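Stomell Cookie Press: Do You Need One for Holiday Baking?

I have a drawer of cookie gadgets I don't use. There's a rolling pin that embosses snowflakes (they bake out), a scoop with a spring that gave up, and a set of nesting cutters I can never nest again. So when my neighbor Chidubem Ogunleye handed me the Stomell press and told me it had changed her spritz cookies forever, I took it home with my eyebrows up.

I've now used it for most of November. I've baked enough spritz to feed the building and I have opinions.

What you get

A metal barrel, a plunger with a trigger handle, a stack of discs with cut-out shapes, and 2 plastic icing tips that I will not be discussing because they leak. There's a booklet too, with a basic butter dough recipe. The box calls the press "effortless." Keep that word in mind.

The discs are the usual lineup: a tree, a wreath, a flower, a heart, something that could be a butterfly or a bow tie. The tree and the flower work. The wreath works if your dough is soft. The butterfly came out as a lump with ambitions on every tray I tried.

The first batch

I followed the booklet recipe to the letter, and I'd like a word with whoever wrote it. It tells you to chill the dough for an hour before pressing. Chilled butter dough does not go through a disc with holes the size of a lentil. I squeezed until my palm had a red line across it and got half a tree. I let the dough sit on the counter for a while and tried again, and then it came out fine, so why the hour in the fridge?

The other thing the booklet doesn't mention is the pan. Spritz dough has to grab the metal and let go of the press. If you line the pan with parchment, or if you grease it, the cookie lifts right back up with the barrel. Bare, cool, ungreased sheet. I knew this from my mother's old press and I still reached for the parchment out of habit.

The second batch, and my own dough

I switched to the dough I've made for years: butter, sugar, one yolk, almond extract, flour, salt. No leavening. The press liked it much better. Once I got into a rhythm I could fill a sheet pretty fast, and the flowers were lovely. Sharp petals, all the same size, baked evenly with just a bit of gold on the bottom.

I'll give it that. Evenly sized cookies are the whole reason to own one of these things and the Stomell does deliver there, provided you throw out the first 3 cookies from every fresh barrel. They come out short or lopsided while the air works its way through. Scrape them up and put them back in the dough.

Chocolate was another story. Cocoa dries the dough, and I had to add a spoonful of milk before it would move. Even then the tree lost its branches.

The trigger

This is my main complaint. The handle has two settings, one for a thin cookie and one for a thick one, and you change them by twisting a collar at the top. The collar turns on its own while you work. You'll be halfway down a row of neat little flowers and suddenly get a fat one that takes twice as long to bake. I tried wiping the butter off my hands. I tried holding the collar with my other thumb. The best fix was a strip of masking tape, which is not something I want to do to a brand-new tool.

I wrote to the company about it. A man named Lutz Wegener wrote back, very polite, and told me the collar "loosens to a comfortable feel with use." Mine started out loose. I don't need it any more comfortable.

Compared to the others

I borrowed a Grewal press from my sister-in-law to be fair. It's the plain kind, with a crank you turn, and no trigger at all. It's slower, and you have to judge by eye when to stop, so my cookies were all over the place. But it never jammed and there's nothing on it that could work loose. If you bake with kids, I'd hand them the Grewal.

The Skirnier is the electric one. I've only used it at a baking afternoon in Drilatstead, where it made a noise like a dentist's office and pushed dough out after you let go of the button. Everyone else seemed charmed. I wasn't.

So the Stomell sits in the middle. Faster than the crank, quieter than the motor, fussier than either one.

Cleanup

The box says the barrel and discs are dishwasher safe, and I don't believe it. I put one disc through as a test and it came out with a dull gray film that rubbed off on my finger. The rest I do by hand with a toothpick and a bottle brush. Butter dough dries into those little holes like grout, so get them into hot water while the last tray is in the oven. Dry everything right away. The aprons and towels are a separate job, and after a spritz day I have a full load of them.

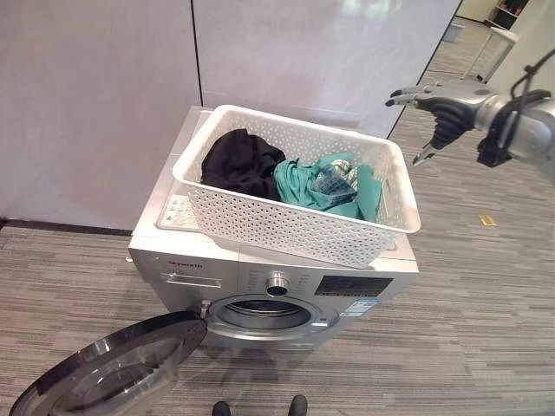
Door open and ready for the butter towels.

Is it worth the money?

I've seen it listed at 50 dollars, and that's where I get stuck. That's a lot of butter. A press with a collar that won't stay put should cost less, or should come with a better collar. Chidubem says I'm being picky and that hers has never slipped. I tried hers again last week and it slipped, but she has very strong hands and I think she just doesn't notice.

If you make spritz once a year for a single plate, skip it. Use a piping bag with a big star tip and make rosettes. They taste the same and you probably own the tip already. If you bake for cookie swaps, or you have to fill a lot of tins that all need to match, then I can see it. Wait for a sale, ignore the booklet, and keep a roll of masking tape in the drawer.

Good: even cookies, quick once you're going, nice flower and tree discs.

Not so good: the collar, the recipe, the icing tips, the butterfly.

I'm giving mine back to Chidubem after the holidays. I may ask to borrow it again next year, but I'm not buying one.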